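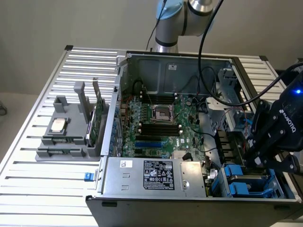 Buying workshop parts from overseas: tips for the home bench

Search this site Search

Posted in: Workshop, Buying & Shipping

When you order a part from another country, the price on the screen is only the beginning. In my garage I keep a notebook of every parcel, and last July I sat down to add up what I had really paid. A set of clamps from Rallis was listed at 60 dollars. With freight, tax and the courier's handling fee it came to 108.
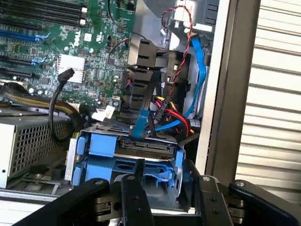 Efthymia Lazaridis

Before you pay, write to the seller and ask which currency will be charged. Some shops show our dollars on the page but take the money in their own, and your bank adds its fee afterwards. Valtex answered me the same day. Pastov never answered, so I bought elsewhere.

Ask also for the tariff code of the item. It is a row of digits and a good seller has it ready. I write it in my notebook beside the order number, with the country of origin, which can be different from the country where the parcel is posted.

Small things are better ordered together. I keep a jam jar on the shelf and put in a slip of paper for each screw, blade or fuse I am missing — when the jar is half full, I make one order. My neighbours in Clusham now put their slips in the same jar, and we divide the freight by weight on the kitchen scales.

Do not throw away the carton until you have tried the part. Photograph the customs label while it is still flat, and keep the invoice in a plastic sleeve. For a return you will need both, and the seller will ask for them in the first email.

Untreated timber packing I do not bring inside. It stays on the concrete until I have looked at it properly for small holes and sawdust. If I find any, I seal it in a heavy bag and telephone the biosecurity people before I do anything else with it.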